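Friday, November 12, 2021. Last day of my first month on the new line at Beltside, so I want to write a few things before I forget how it felt. A short thread.

1/ I pack fruit and breakfast trays for offices. 32 people on my shift. In July they told us an arm would do part of the placing. I did not sleep very well that week.

2/ Before, I placed fruit on 1000 trays in a shift. The same movement, the same shoulder. Now I check trays and I teach the arm new ones. My shoulder is better. My head is more tired.

3/ Teaching means this: we build the tray in simulation first, with the same kinds of food we pack, and let the arm try. If it is bad there, it does not come to the line. Dymphna Kavanagh from Plindow showed me how to do it. She was patient with my English and with my mouse.

4/ Soft fruit is the difficult one. A hand knows when a peach is too ripe – the arm must be told how much to close. I have strong opinions about this and now people write them down.
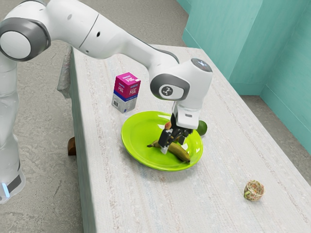 5/ Order matters also. I always put the banana first and the small round things after, so they have something to lean on. I did this for years and never said it to anyone. It was strange to explain it to an engineer.

6/ What I don't like: we talk less. Before, we stood side by side and I knew everything about Nivaldo Sampaio's daughters. Now he is at the other end with the labels and we wave.

7/ Also the pay. Same as before, for a job with more responsibility. We asked for a meeting. Still waiting for the date.

8/ Next week we start with yogurt cups. I am a little afraid of the yogurt cups.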